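Budapest pas cher en janvier : vos avis sur le logement et les bains ?

Zetby
Posté le 13 mars 2020
Bonjour à toutes et à tous ! Je me lance enfin, après des mois à vous lire en silence. Avec ma sœur, nous rêvons de passer 5 nuits à Budapest en janvier prochain, et mon budget logement est de 388 euros pour nous deux (oui, j'ai tout mis dans un petit tableau, on ne se refait pas). J'hésite entre loger côté Buda, que tout le monde me décrit comme plus calme et plus joli, et côté Pest, où il y aurait plus de choix pour manger le soir. Si quelqu'un a une bonne adresse, je prends avec grand plaisir !

Goicoechea
Bienvenue Zetby ! Sans hésiter, je dirais Buda. Nous y avons loué un studio au pied de la colline, 86 euros la nuit, petit déjeuner compris, et la dame nous laissait même des gâteaux au pavot sur le palier. Le matin on descendait au bord du Danube à pied, c'était un bonheur, et pour rentrer le soir on prenait le tram.

grermont
Je ne suis pas d'accord, pardon Goicoechea. À 86 euros la nuit, elle dépasse déjà son budget ! En plein hiver, remonter la colline après le dîner avec le vent dans la figure, très peu pour moi. Côté Pest on trouve plus simple et moins cher, et l'argent économisé part dans les bains et les pâtisseries, ce qui me paraît une bien meilleure façon de le dépenser.

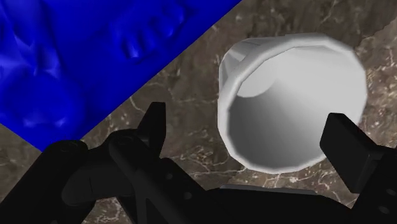
Pour les bains, justement, mon conseil est d'y aller tôt, en semaine, et d'emporter vos propres serviettes et vos claquettes, parce que la location sur place finit par peser quand on y retourne. Moi j'y passerais mes journées entières. Prenez une pochette étanche pour le téléphone et les billets, et choisissez des affaires d'une couleur qui se repère de loin : un bleu bien vif et brillant comme celui-là, posé sur du marbre, on ne risque pas de l'oublier en partant !

Goicoechea
Bon, je t'accorde le prix, j'avais lu trop vite. Mais je maintiens pour le calme, le côté Pest peut être très bruyant la nuit selon la rue.

Emiko Higuchi
Bonsoir, je me permets d'ajouter qu'avec des bouchons d'oreilles et une chambre sur cour, on dort très bien des deux côtés du fleuve ! Par contre, Zetby, as-tu compté le trajet depuis l'aéroport ? Nous étions 2 aussi et nous avions complètement oublié cette ligne-là.

Zetby
Oh là là, merci, non, je ne l'avais pas comptée ! Je l'ajoute tout de suite. Je crois que je vais chercher côté Pest, sur cour, et garder une journée entière pour flâner à Buda. Vega Bravo, si tu passes par ici, tu m'avais parlé d'une petite cantine près du marché, tu te souviens du nom ?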